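Last updated: Jun 16, 2019

By Idrisa Barasa

Every spring I get an invitation from some school or other to come and see the robots, and every spring I go, because I keep hoping to be proved wrong. My complaint is an old one. A lot of student robotics is shopping. A club raises the money, buys a kit, bolts it together from the booklet and then somebody from the local paper writes that the future is in good hands.

The Bolstead club did not start out much better. It meets in the back half of what used to be the metal shop, it has a sponsor called Primerix, and the sponsor's name is on the shirts. The budget this year was $2,470, and when I asked what the biggest single item was I was told travel. There is a contest in August, run by an outfit called Laizer, and if you want to know what a club really cares about, ask how often the contest comes up before lunch. It came up plenty.

Still, the job they have picked for themselves is a good one, and I'll give them that much. It is called the hand-off. One arm picks up a computer cable and gives it to the other arm without a person stepping in. Any four-year-old can do this with a crayon. The club has been at it since the fall.
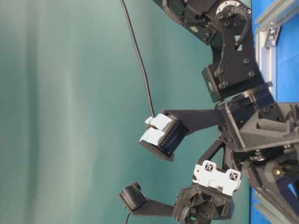
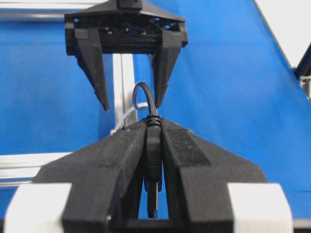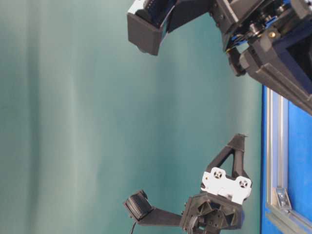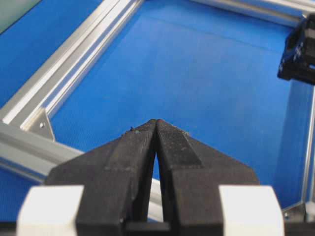

Edvin Hägglund, the teacher who runs the club, used to fix packaging machines for a living and doesn't talk like the brochure. I asked him what the students were learning that they couldn't get from a decent shop class and he said, "How boring it is to be sure of something." He makes them log every try, good or bad. The cable is what makes the log so long. With one gripper closed on the plug, the slack curls up above it in a thin loop, and the second gripper has to come down with its fingers open on either side of that. A block of wood would be easier, and most of the clubs I have visited use blocks of wood. I liked that they didn't.

What I liked less was the number on the poster by the door. It said 57 clean hand-offs, in very large type. The log said 57 out of 328. I worked that out on the back of my parking stub and it is a little better than one in six. The poster left off the 328, and when I brought it up with the student who had made it she said the sponsor wanted something positive – I believe her. She also said she thought the full number was more interesting. She was right, and she is the one they should send out to talk to visitors.

I have the same trouble with the software. It is a package called Ollico, which came with the sponsorship, and it does a good deal of the thinking. Three of the students could tell me what it was doing when a try went wrong. The rest could tell me which button started it over. That may be fine for a first year, but I wouldn't call it engineering yet, and I wouldn't put it on a college application as if it were.

Hägglund says next year's group will write the hand-off from scratch, with the package switched off. I asked if Primerix knew that. He said he hadn't brought it up with them yet and went to help someone look for a hex key.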